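Arex releases Maltarska 2, a planning tool for two-armed robots

NORNPORT, 20 Nov 2024. I usually leave the announcements to people who write them for a living, but I've spent so much of the past year inside this release that I asked to do this one myself. So, hello! I'm Yogesh Sachdeva, I lead the planning software team at Arex, and as of this morning Maltarska 2 is available to every customer with a current license.

If you haven't met Maltarska before, it's the piece of software that sits between "pick up the bottle" and the motor commands that get two arms over to the bottle without knocking into each other, the table or the robot's own body. Version 1 planned one arm, then planned the other arm around it. It was safe and it was slow, and plenty of you wrote to tell me so (I kept the emails). Version 2 plans both arms together and keeps replanning as the camera view changes.

The other big change is the scene builder. You can now fill a simulated room with furniture and clutter from a library of 932 objects, shuffle them, swap the textures on the walls and tables, and run the same task again with a new layout. We did this a lot in October. Our own regression suite is now 1357 scenes, and it runs overnight on hardware we already had. We closed 207 bug reports between the beta and today, and I'd guess half of them came from tables with too much stuff on them, which is exactly where we wanted to find them.

Wilmer Escobar, who wrote most of the new grasp selection code, put it this way: "Round things next to thin things used to drive me up the wall. The fruit would be fine and then the planner would go for the fork like it was a second apple. I'm much happier watching it now."

Schnyder, our integration partner, has had the beta on its test benches all fall and is shipping its driver package alongside ours. If you run Schnyder arms, please update both together. Mixing the old driver with the new planner will start up, but you'll lose the combined arm planning and get a warning in the log. 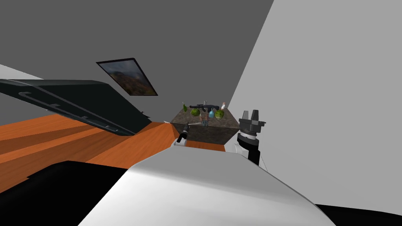

Tabletop clutter in the simulator, with the robot's two arms on the near side of a stone-textured table. Render: Arex.

Maltarska 2 is a free upgrade for anyone on a maintenance plan. Saved scenes from version 1 open without conversion, though custom grippers need their finger limits entered again (sorry, I know, there's an import script on the download page that does most of it). Documentation is up too, including a much longer chapter on camera calibration.

Questions, complaints and strange scenes that break the planner can go to the Arex press desk in Nornport, and they'll forward the technical ones to me. I do read them.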